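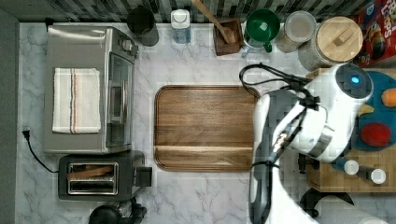

お知らせです!シェアキッチン「クルナイン」の朝ごはんコーナー、9月から使えるようになりました。水曜の朝にさっそく行ってきたので、熱が冷めないうちに書いておきます(いつもの町内ニュース枠ですが、今回はほとんど私の感想です、すみません)。

クルナインは、商店街の端の「ミレロ」ビル2階にある共同キッチン。夜の料理会で使ったことのある方は多いと思います。これまで朝は閉まっていたんですが、利用者アンケートで「出勤前にパンだけ焼きたい」という声がけっこう集まったそうで、それならと窓側のカウンターを丸ごと朝用に組み直したのが今回の話です。アンケートの回答は244件。そのうち69件に「パン」の文字があったと聞いて、みんなどれだけパンが好きなんだと笑ってしまいました。私もしっかり書いた一人ですけどね!

開くのは平日の朝7時から。会員なら予約はいりません。使っていいのはトースターとオーブントースター、それから共用のまな板やマグなど。調味料とパンは持ち込みです。

で、カウンターなんですが、白地にグレーの模様が入った大理石の天板はそのまま残っています。奥の壁の小さなタイルも前と同じ、濃い緑とグレーと白のあれ。私はあの緑が好きなので、張り替えると噂で聞いたときは本気で抗議の手紙を書こうかと思っていました。書かなくて済んでよかったです。

変わったのは物の置き方のほう。以前は夜の料理会の道具が天板の真ん中まで広がっていて、包丁を持つ前にまず片付け、という状態でしたよね。今は保存瓶や計量カップが奥の壁ぎわに並んで、真ん中には縁が少し立ち上がった木のまな板がどんと置いてあります。溝も入っているので、トマトを切る派にはうれしいはず。オーブントースターは左側で、黒い2枚焼きのトースターと同じ並びです。焼いている間に真ん中でバターを塗って、という流れが頭に浮かぶ配置で、これは考えた人えらいなあと思いました。

その考えた人というのが、夜の料理会でもおなじみのエスマイル・サレヒさん。ちょうど鍵を開けに来ていたので少し話を聞けました。

「最初は棚を買うつもりだったんです。でも一度ぜんぶ降ろして拭いてみたら、奥に並べるだけで足りました。余った予算は別のことに使えます」

その棚というのが、グリヴィアの組み立て式で3199円のもの。もうカートに入れるところまでいっていたそうです。浮いたお金はふきんの買い足しに回すとのこと。ふきん、大事です。オーブントースターの上に、オレンジと紺の細いストライプが入った白いのが畳んでかけてありますが、あの柄、私は家にも欲しい……。どこで買ったのか聞き忘れたので、次に会ったら聞いてきます。

ちなみに木のスプーンは奥の小さな四角い木の入れ物にあります。以前の引き出しを開けて「ない、ない」とやっていた方(私です)、そちらをどうぞ。

それからシリアル派のみなさんにも朗報。カウンターの右奥に赤い箱を見つけて、思わず二度見しました。「LOOPS」の文字とにぎやかな漫画の絵の、あれです。会員なら食べていいのか気になって聞いたところ、共用の食品は箱や瓶に名前がなければ自由に、最後の一杯を食べた人が買い足す、という決まりだそうです。最後の一杯だけは避けたいですね。ふた付きの瓶は、使ったら同じ場所に戻すこと。これもお願いされました。

水曜は私のほかに常連さんが何人か来て、入れかわりでパンを焼いていきました。私は厚切りを一枚。家のトースターより焼き色がむらなくついて、ちょっと悔しかったです。隣の人は丸パンにチーズをのせてオーブントースターへ。いい匂いがしてきて、明日は絶対あっちにしようと決めました。

気になったところもひとつ。7時台の後半は流しが混みます。マグを洗う人とまな板を洗う人が並んでしまって、バスの時間が迫っている人は少しそわそわしていました。サレヒさんにも伝えたら、洗いかごをもう一つ出せないか相談してみますとのこと。急ぐ方は早めの時間がおすすめです。

もう一つ小さなお知らせ。1階のコーヒー豆の店「ムングニ」が、朝の会員向けに豆の量り売りを8時から始めるそうです。挽いてもらってそのまま2階へ持って上がれます。ミルの音が階段まで聞こえてきて、あれは寄りたくなりますよ。

利用したい方は、夜の会員証がそのまま使えます。まだ会員でない方は、ミレロビル1階の掲示板に申込用紙があるので、書いてクルナインの受付箱に入れてください。私は次も水曜に行くつもりです。丸パンとチーズを持って!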